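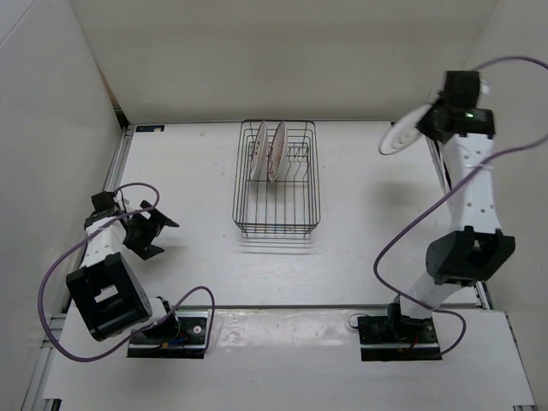

Plates at the back, front half still open.

Dish racks. I have opinions. Mostly that people load them front first, drop a mug in wherever, then stand there with a wet dinner plate and no slot to put it in.

Back first. Always. Plates on edge, in the dividers, working forward. It's a wire basket, not a puzzle – and yet every shared kitchen I've ever used treats it like one.

I lived two years in a rental on Jergate with a rack we got at Vorkmont for 15 bucks. Plain wire, no tray, no fancy cup arms. Outlasted the toaster and the kettle. My sister has the big Kaltora one, two levels, takes up half the counter, and guess what, it's always full. Of course it is. More rack means more dishes left sitting out. Nobody puts away what they dont have to.

So, small rack. Small rack makes you empty it. That's my whole argument and I'm sticking with it.

And leave a gap between plates. Just a little air. Jam them face to face and they sit there damp till Wednesday, and then somebody wipes them with the same towel that did the floor. No thanks.
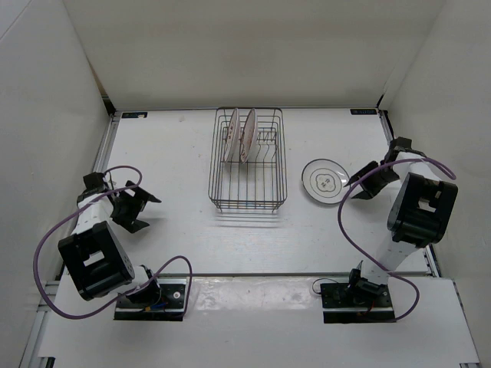 Should you dry plates with a towel or let them air dry?
Air dry if you have the time and a clean rack. If you need the plates right away, use a fresh towel and put them straight in the cupboard.

The other thing is patterns. People want a matching set. Why? Mine are all whitish, some reddish bits on a couple of them, different rims, bought one at a time. They stack fine. Break one and you're not hunting through some catalog for teh exact same flower.

Anyway. Wipe the counter under the rack too, once a week at least. Lift it up, you'll see what I mean. I do mine after dinner, while the pan soaks.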